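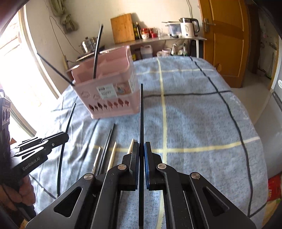 Friday, September
Diệp Võ

Up at seven, rice on, kettle on. Decided to deal with the chopsticks before lunch. They have been in the pink holder in one bunch ever since I moved in, black ones, wooden ones and metal ones all together, and every meal starts with me hunting for two that match.

Tipped the lot out and put them in pairs. The black ones are the trouble. Some of them are very slightly curved and won't lie flat next to a straight one. I tried them both ways round and gave up on the worst. The pale wooden ones are Bảo Bùi's, I think, from when he stayed in the spring. Sent him a message. He says keep them.

Lộc Mạch rang in the middle of this about the electric bill. My half is 285, to be paid by Monday. I said I'd do it on the way to work.

The holder has four compartments and I had never used them properly. Black in the back two, wooden in the front left, metal in the front right. I'd like spoons in there as well but they'll have to stay in the mug for now. Washed it in the sink and left it a while. There was some sticky stuff in the corners that needed an old toothbrush. I picked at the label too and then left it alone, it would only have come off in bits.
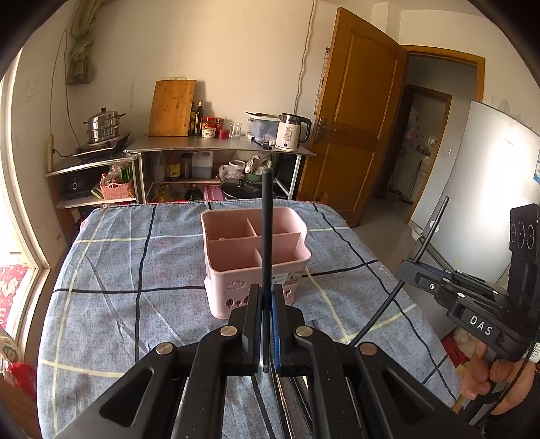 Evening

Took the 151 to the shop after work. Wanted a second chopping board, came home with washing-up liquid, garlic and a bag of greens. The board they had was too thick for the shelf. Quang Kim was at the till and wanted to know if I was coming on Sunday. Said yes, I'd bring noodles.

Paid the bill.

Fried rice for tea with the greens and an egg. Found a black pair at the first go. Put them back wet afterwards without thinking and had to take them out again and dry the bottom of the holder.

Still to do: wash the checked blanket, ask Chiến Lại for my big pan, find the lid for the blue tub.

Bed at half ten.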